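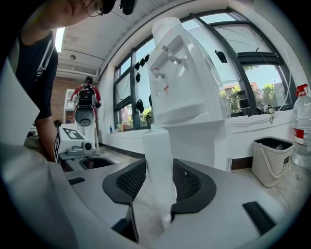

Fig. 1. Junto à base de um dispensador de água.

Apontamentos da aula 9: a que sabe a água?
Introdução à Análise Sensorial, turma da tarde

Olá outra vez! Ficam aqui os apontamentos da sessão sobre água, com o que consegui passar a limpo e mais umas coisas que só me lembrei de dizer quando já estavam todos a vestir o casaco. Quem faltou consegue acompanhar por aqui, mas peçam as fichas de prova a um colega, por favor.

1. A água tem sabor, sim

Na escola primária aprendemos que a água é incolor, inodora e insípida, e eu passei anos a repetir isto sem pensar. Só que a água que bebemos nunca é só H2O. Traz cálcio, magnésio, sódio, bicarbonatos, sulfatos, cloretos, às vezes sílica, quase sempre gases dissolvidos, e tudo isto muda o que sentimos na boca. E há outra coisa curiosa: a nossa referência de "água sem sabor" é, em boa parte, a saliva. Bebam água destilada a seguir a uma água bastante mineralizada (fizemos isso na aula, viram as caras!) e muita gente descreve-a como amarga ou "chata".

2. Resíduo seco

É o que sobra depois de evaporar um litro de água em condições controladas, e vem em mg/L no rótulo. Como regra prática, abaixo de 50 falamos de águas muito pouco mineralizadas, até 500 de águas pouco mineralizadas, e acima de 1500 de águas ricas em sais minerais. As três amostras que provámos tinham 26, 187 e 1591 mg/L. A primeira pareceu à maioria leve e um bocadinho vazia. A segunda foi a preferida do grupo, o que me acontece em quase todos os cursos. A terceira dividiu a sala: o Ridwan Lumbantobing adorou-a e escreveu "quase caldo" na ficha, e eu achei a expressão tão boa que a vou roubar.

Atenção que o total não diz tudo. Duas águas com o mesmo resíduo seco podem ser muito diferentes na boca, conforme os iões que lá estão. O bicarbonato tende a arredondar, o sulfato em quantidade puxa para o amargo, o sódio com cloreto dá o salgado que todos conhecemos, e o magnésio alto deixa um fundo amargo e ligeiramente metálico.

3. Dureza (não confundir com o ponto anterior!)

A dureza mede sobretudo cálcio e magnésio e costuma vir expressa em mg/L de CaCO3. É ela que deixa calcário na chaleira e que faz o sabão render menos. Perguntaram-me se água dura faz mal. Para uma pessoa saudável, a dureza normal de uma água de abastecimento não é motivo de preocupação, mas quem tem indicações clínicas específicas deve falar com o médico, não comigo.

No chá nota-se imenso. Com água muito dura, o chá preto fica baço e pode formar aquela película à superfície. A Zoriana Kovalchuk trouxe o mesmo chá feito com duas águas e a diferença de cor via-se do fundo da sala. Obrigada, Zoriana!

4. Cloro e outros cheiros

O cloro é o defeito que toda a gente reconhece. Está lá para desinfetar e manter a água segura ao longo da rede, por isso não o tratem como vilão. Se o cheiro incomoda, deixem um jarro aberto no frigorífico umas horas. Com cloro livre resulta bem, com cloraminas resulta pior, e aí um filtro de carvão ativado ajuda mais (trocado dentro do prazo, que filtro velho é pior do que não ter filtro).

O cheiro a terra molhada ou a mofo vem muitas vezes da geosmina e do 2-metilisoborneol, produzidos por cianobactérias e actinomicetas. O nosso nariz apanha-os em concentrações baixíssimas, na ordem dos nanogramas por litro. Já o gosto metálico aponta normalmente para ferro, cobre ou zinco da canalização, e é mais forte na primeira água da manhã.

5. Temperatura

O frio esconde quase tudo. Uma água servida a 6 graus parece limpa e fresca, e a mesma água à temperatura ambiente mostra logo os defeitos. Por isso é que provamos sempre sem gelo e com todas as amostras iguais, em copos sem cheiro. Cheirem o copo vazio antes! Metade dos "defeitos" que me relatam são detergente.

6. Para treinar em casa

Escolham duas águas engarrafadas com resíduos secos bem afastados e a água da vossa torneira. Peçam a alguém que as sirva em copos iguais, com códigos. Cheirem primeiro, depois provem pequenos goles, e esperem um minuto entre amostras. Escrevam a primeira palavra que vos vier à cabeça, mesmo que pareça disparatada ("pedra", "moeda", "piscina", tudo serve). Só no fim vejam os rótulos.

Tragam as fichas preenchidas na próxima aula. Vamos começar pelas águas com gás, portanto nada de café na hora antes.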